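Skumari abre em abril uma cozinha partilhada para pequenos produtores

COMUNICADO DE IMPRENSA

A empresa Skumari anuncia a abertura, no mês de abril, de uma cozinha partilhada destinada a pessoas que preparam comida em pequena quantidade e que ainda não têm um espaço próprio. O projeto tem o nome de Wandolov e foi preparado em conjunto com a Ghasemi, fornecedora de especiarias e frutos secos.

Muitos pequenos produtores começam em casa, com um fogão comum e um frigorífico de família. Quando recebem as primeiras encomendas de lojas, este espaço deixa de ser suficiente. O aluguer de uma cozinha profissional completa é, para a maioria deles, demasiado caro. A Wandolov permite reservar a cozinha por períodos de 3 horas, de manhã ou à tarde, sem contrato anual.

"Eu próprio comecei com compotas e sei como é difícil o segundo passo", afirma Jamshid Ahmadpour, diretor da Skumari. "Queremos que o produtor pague somente o tempo que utiliza."

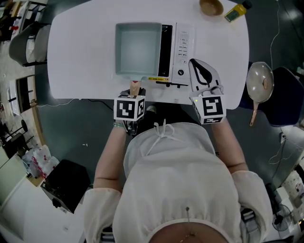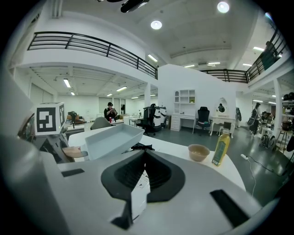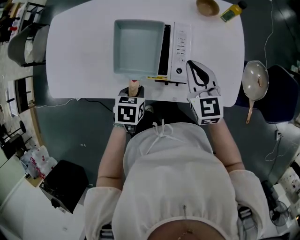

Mesas brancas e pequenos utensílios de cozinha.

Condições de inscrição

As inscrições fazem-se na receção da Skumari ou por correio eletrónico. Cada candidato deve apresentar uma descrição breve do seu produto e o comprovativo de formação em higiene alimentar. A resposta é enviada no prazo de 2 semanas.

Os produtores aceites podem também guardar os seus ingredientes secos no armazém, em prateleiras fechadas com chave. As entregas às lojas ficam a cargo da transportadora Zetereck, que recolhe as caixas às 17h00.

Apoio à rotulagem

A Ghasemi oferece a cada novo produtor a impressão de 1.000 etiquetas, com a lista de ingredientes e a indicação dos alergénios. O texto das etiquetas é da responsabilidade do produtor e deve ser entregue antes da primeira reserva.

Contacto para a imprensa: Jamshid Ahmadpour, Skumari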